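July, past ten at night

Still too warm to sleep so I'm at the kitchen table with the fan on my feet, writing this down before I lose it.

Choir today! First rehearsal for the Brasness concert and I am hoarse as an old gate. Ruth Pickering has moved me down to second alto, and I pretended to be wounded, but oh, what a relief (those high notes were getting to be a strain and everybody near me knew it). Second altos have better snacks anyway. Somebody passed down a bag of dried apricots during the tenor part and I ate far too many.

We spent most of the evening on 2 pages of the Zalwood piece. Two pages! The rhythm goes sideways right where you want to take a breath, and Ruth had us clap it, then speak it, then clap it again until my palms stung. Audrey-Anne Simard got the giggles and set off the whole row. I had to look hard at the ceiling. By the end we had it, more or less — the last chord really did ring, and I got goosebumps in that heat.

There's talk of 600 tickets for the concert, which seems like an awful lot of chairs to me. I've promised to sell some and so far I have sold one, to myself. Must ask at the bakery. Must also find black shoes that don't squeak.

Drove home the long way with the windows down, singing the alto line over and over, and missed my turn by the feed store. Then cold noodles standing up at the counter, and half a peach. The tomatoes need tying up again. Mom called while I was looking for the string and we got onto her knee and her neighbor's fence, so the tomatoes are still lying there. I'll do them before breakfast, if I get up.

Note to self: pencil, water bottle, and the GREEN folder next time. I took the tax folder by mistake and had to share with Audrey-Anne, who turns pages early.

Sticking these in here before I go up.

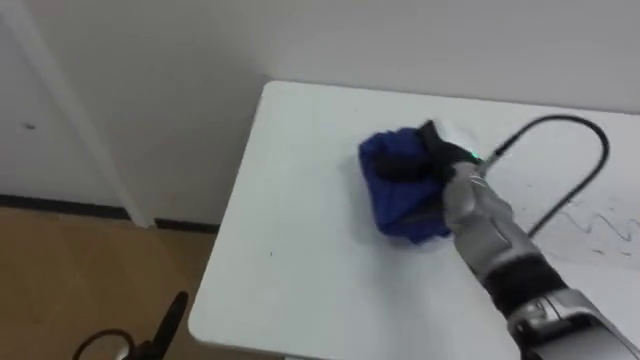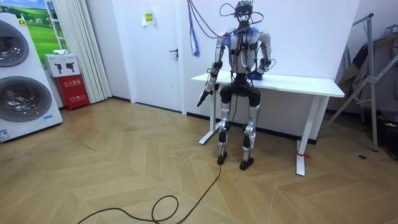
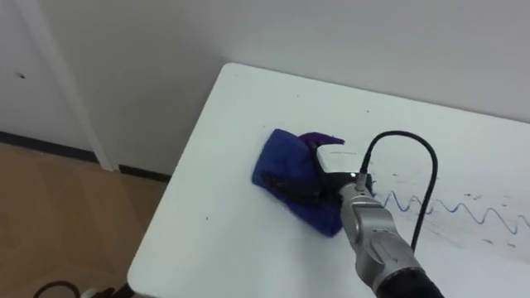

White table, blue cloth, and the robot standing with its back to the table in the middle one.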